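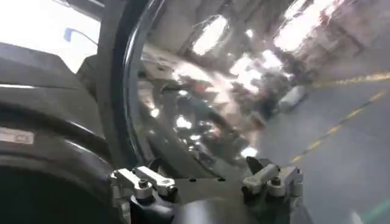

Storage Hall Refit, Odbridge Site
Progress report to the Trukholm Fund, August

Prepared by Halyna Hrytsenko, site coordination
Reviewed by Rizwan Howlader

1. Status

Work on the storage hall is on schedule for shelving and lighting. It is behind schedule for floor marking and for the transfer of stock from the old annex. Spending remains within the approved budget lines. No change to the scope is requested in this report.

2. Shelving and racks

The main rows are in position and anchored. Each bay was loaded to its rated weight overnight and checked the next morning for sag at the mid-span. Two bays in the row nearest the loading door did not pass. The cause was a set of beam connectors from the wrong series, which fit the uprights but do not seat fully. Antoniuk, the rack supplier, replaced the connectors under warranty and both bays passed on the second test.

Row ends still need guards. The guards have been delivered and are stored on site. Fitting is held until the floor lines are down, as the final aisle width determines the anchor points.

Load signs are fixed to every row. The signs on the upper levels were printed too small to read from the floor and will be reissued in a larger size.

3. Ceiling lighting

The old fittings have been removed and the new ones are wired and running. Svyatoslav Skoryk took light readings at floor level and at pick height in each aisle. Readings at floor level meet the target throughout. At pick height, the lower shelves in the two aisles along the back wall fall short. Moving the fittings over those aisles closer to the aisle center line should correct this. The electrician has quoted for the work and it can be covered from the lighting line.

Glare was raised as a concern by packing staff who handle glossy items. Reflections from the ceiling lights make it hard to find scratches on clear or polished surfaces. A trial with diffuser panels over one inspection position is planned. If the result is acceptable, panels will be ordered for the remaining positions.

4. Stock transfer

The transfer list covers 1133 stock lines. Lines are moved in blocks by storage zone, and a block is closed only when the shelf location, the label and the database entry agree. Progress was slowed by labels from the annex that had faded or rubbed off. Ho-yin Chu has set up a relabeling step at the annex door, so that items are identified before they leave the building. This adds handling time at the annex and removes most of the searching at the hall.

Fragile and clear plastic items are scheduled last. They need separators between pieces, and the first separators bought left marks on soft plastics. A foam type from Gatach is on order. Delivery takes 5 working days from confirmation.

5. Floor marking

Marking was planned to start on a Sunday, when the hall is clear of traffic. It was postponed after moisture readings in the slab came back above the limit given for the paint. Dehumidifiers are running at the north end. The slab will be measured again before a new start date is set. If the readings remain high, tape will be used for the walkways and paint will be applied later.

6. Open items

Reprint of upper-level load signs. Owner: Demyd Maksymiv.
Repositioning of fittings over the two back aisles. Owner: Svyatoslav Skoryk.
Diffuser trial at one inspection position. Owner: Svyatoslav Skoryk.
Confirmation of foam separator order. Owner: Ho-yin Chu.
Repeat slab moisture readings. Owner: Demyd Maksymiv.
Row-end guards, after floor marking. Owner: Demyd Maksymiv.

7. Budget notes

The shelving line is fully committed. The floor marking line is unspent apart from the moisture survey. Hire of the dehumidifiers was charged to contingency, as agreed by phone with the Fund's project officer. Invoices and the light reading sheets are attached separately. The annex lease runs for 7 more weeks, and the transfer must be closed within that period to avoid an extension charge.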